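Stivdale Community Boards > Town Talk > Money and Making Ends Meet

Thread: The Pullgate rent help fund and the savings limit

porchlight_mama
Good evening neighbors. I've been chewing on this since the council packet went up and I'd love to hear from folks who have been through it. The Pullgate fund, for anyone who hasn't needed it (and bless you, I hope you never do), pays part of your back rent if you've had a rough patch. The new rule says you can't have more than $411 in the bank on the day you apply. My sister over in Endport got turned away in May with a little more than that, money she was holding for car insurance, and she ended up borrowing from our mother, who doesn't have it to spare either. I can't make sense of telling people to save for emergencies and then sending them home for having done it.
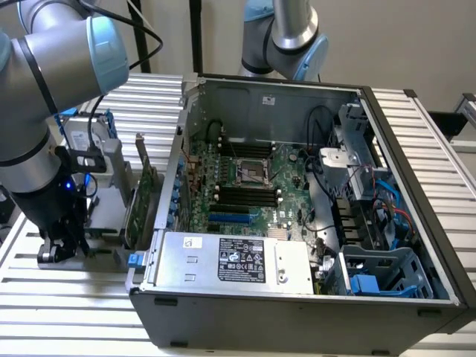 She works full time, by the way, and has for years. The fund would have covered one month and she'd have been square with her landlord by summer. Has anybody here gotten an exception, or appealed?

oldmill_ron55
I feel for your sister, I really do, but I'm going to be the grump in the thread. There is only so much in that pot. The packet says 3,584 households asked for help last year, and they could not come close to paying them all. If you don't draw the line at savings you have to draw it someplace else, and wherever you put it somebody is standing on the wrong side of it. I would sooner it go to the family with nothing at all.

two_loaves
Ron, I used to think the same way, and I don't say that to scold you. Then my hours were cut and I found out how fast it goes. I had enough for one month's rent set aside, and between a tooth and a transmission it was gone in 3 weeks. By the time I was broke enough to qualify I was also two months behind, so the fund paid out more on me than it would have if they'd let me in at the start. I've never understood how that saves anybody a dime.
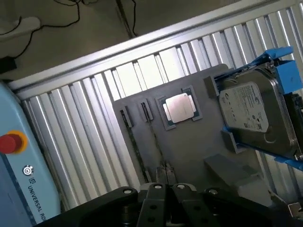

As for appeals, yes, there is one, and I won mine. You ask at the window for the hardship form, which they don't keep out on the counter. Bring the bill that your savings are meant for, with the due date showing. The lady who helped me was kind as could be, but she did have to go hunting in a back drawer for it.

porchlight_mama
Oh, thank you! She was never told there was a form. I'm calling her as soon as the kids are down.

oldmill_ron55
Well, that's a fair point about the two months. I hadn't looked at it from that end. I still think there has to be a limit of some kind — but if it costs more to make people wait, then I suppose the number is too low. What would you set it at?

two_loaves
One month's rent, whatever yours happens to be. It's easy to explain and it moves when rents move, and heaven knows they move.

kaijage_court_tenant
Not sure I agree with that one. I live at Kaijage Court and about 55 of us got increases in the same week. Tie the limit to rent and the person in the nicer apartment gets to keep more than I do, and I don't see the fairness in it. I'd go with one flat amount for everybody, just a good bit higher than what they have now. I wrote up my thoughts after the last meeting and sent them to the neighborhood newsletter, and I'm pasting the start in case it's useful to anyone who wants to write to the council.

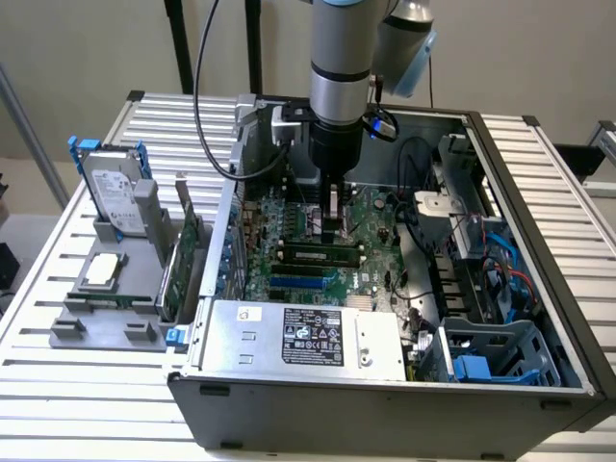
By a Kaijage Court tenant
Stivdale Neighbor Newsletter, Letters
28 July 2025

Dear neighbors, I have rented in this town most of my grown life, and I have been late exactly twice. Both times it was something small that came at a bad moment, and both times I was ashamed to walk up to the window. I would like us to remember, when we talk about who deserves help, that most of the people in that line were doing fine a few weeks before. Please raise the limit, and please put the hardship form out on the counter where people can find it.

two_loaves
That's lovely, and I'd sign it even though you're wrong about the flat amount.

oldmill_ron55
I'd sign the part about the counter. Let me sleep on the rest.

porchlight_mama
Update, I got hold of my sister and she's going in with her insurance bill. She wants to know if they take a printout or if it has to be the one that came in the mail?

two_loaves
Mine was a printout and they took it fine. Tell her to bring two copies, they kept one of mine.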